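3.2 Set-up and upkeep of the humanoid cell

All trials were run in one cell at the Rasescombe site, using a single humanoid robot with a head-mounted camera, two arms and two jointed hands. The robot and its control computer were left in the same state for the whole study, apart from the repairs listed at the end of this section. Day-to-day care of the cell was the job of one technician, Pylyp Semeniuk, who also kept the written log from which the figures below are taken.

The cell floor is smooth and light in colour. Strips of tape were tried as position marks in the first week, but the feet lifted the edges and the tape was removed. After that the starting position was set from the head camera. The operator tilted the head down until both feet and the lower part of the shelf were in view, then compared the live view with a stored one. If the feet were more than 20 mm out of place, the robot was stepped back and the approach was repeated.

The item handled is a small plastic shelf on casters, bought through Gemby and used as supplied. Its low rails are within reach of the hands when the robot is down near the floor, and it is light enough to be moved without risk to the finger joints. Figure 4 shows the working position as recorded by the head camera.
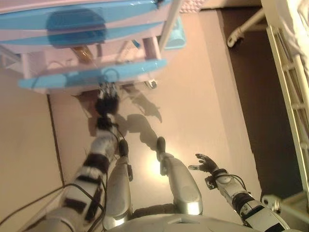
Figure 4. View from the head camera, with the left hand at the lower blue rail of the shelf and the right hand open above the floor.

The downward view was also used to check the cables. On both arms, black cables run outside the arm segments and need enough slack for the full swing of the wrist. Too much slack lets a loop catch on the furniture. In March a loop on the left arm caught on a shelf post and pulled a connector partly out of its socket. The arm stopped on a position fault and no parts were broken. The connector was reseated, the cable was tied back at 2 further points, and the arm was moved through its full range by hand before power was restored.

The hands needed more attention than the rest of the machine. The finger joints were checked for play after every 40 trials, and the fingertips were wiped at the same time. One finger drive on the right hand was replaced after 370 trials, when its closing time had grown long enough to trip the limit set in the Werkeo control software. The spare came from Shevchuk and was fitted in the cell without taking the hand off the wrist. The hand was then calibrated again, using the routine described in Section 3.1.

Trials run between the last good check and a repair were kept in the data set but marked, and they are left out of the timing results in Section 4. No changes were made to the leg joints or the head camera mount during the study.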